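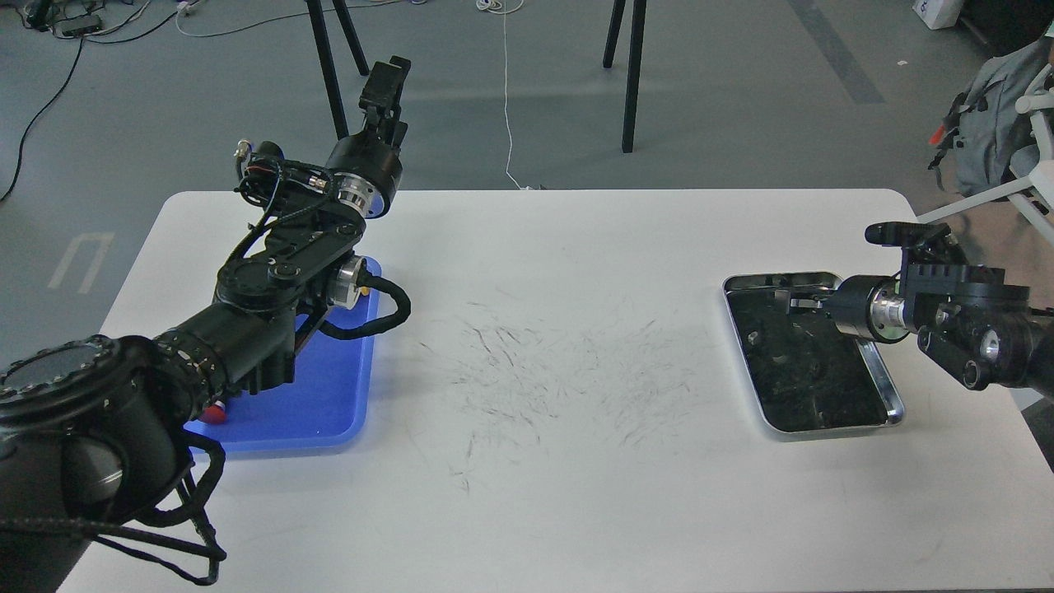
Student Work > Civics and Government > Term Projects

Who Votes for the Pilby School Board?

Kirsten Kirkegaard
Reading time: 2 minutes

1. Background

Pilby elects a five-member school board in April, separately from the county and state elections. Turnout is low. My project looked at how many people voted in the last board election, which precincts they came from, and what kept the others away.

2. Method

I used the precinct totals posted by the town clerk and a paper survey with eight questions. I handed out 300 surveys at the Skundport Road library and at two grocery stores. People did not give their names. The survey asked if they had voted, if they knew the date, and if they could name a candidate.

3. Results

In total, 1,162 ballots were cast. The Premon precinct had the most, with 600. Kakakhel had 395, and the rest came from Skundport – the smallest precinct and the only one without its own polling place. Voters there have to go to the Premon fire hall, and the last bus back leaves before the polls close.

The most common reason for not voting was not knowing the date. The second was not knowing who was running. Few people said they did not care about the schools. Several parents wrote in that they thought board members were appointed by the mayor.

4. Problems

The survey was not a random sample. People at a library may vote more than other people do. I also forgot to ask for age on the first batch of forms, so I left age out of the results.

5. Suggestions

The clerk could mail a postcard with the date and the candidate list. A polling place in Skundport would cost more, but the elementary school gym there is already used for the November election. I sent both ideas to the board and have not had a reply yet.

This site uses cookies to remember your settings. Accept | Manage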